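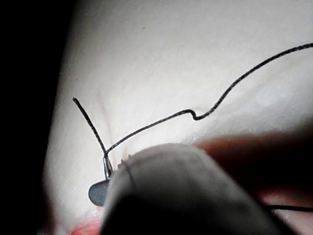

A pale, smooth surface under bright light.

I bought the Vavgate muffin pan in May, after my old one lost its coating in two of the cups. I bake nearly every week for my family, mostly small things which are easy to put in a lunch bag, so a muffin pan works hard in my kitchen. This one has 12 cups and it is sold at the kitchen store in Flemville, where I paid 40 dollars. That is a lot for a pan, I think.

First, the good side. The heat is very even. I made corn muffins, then blueberry, then a batch with grated zucchini and cheese, and the ones in the corners had the same color as the ones in the middle. With my old pan I had to turn it halfway, and now I don't do it. I bake at 200 degrees (my oven shows Celsius) and the muffins need a little less time than my recipes say, so please check them early on your first try.

The cups are deeper than usual. If your recipe is written for a normal pan, you will get maybe ten muffins and not twelve.
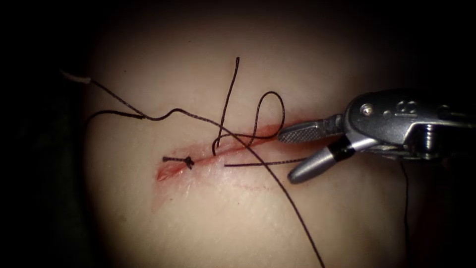 The coating releases very well if you wait five minutes before you take the muffins out. I did not wait with the blueberry ones and two of them lost their bottoms. After that I was more patient – and I also brushed the cups with a little butter, although the label says it is not necessary.

What I like less is the rim. It is narrow, and with thick oven gloves it is difficult to hold the pan without pressing a thumb into a muffin. The Pacheco pan that my sister uses has wide handles on both sides, and I miss them here. Also, the label allows the dishwasher, but mine came out with gray spots, so I wash it by hand now.

I give it four stars of five. For a person who bakes only at holidays, a cheaper pan is enough.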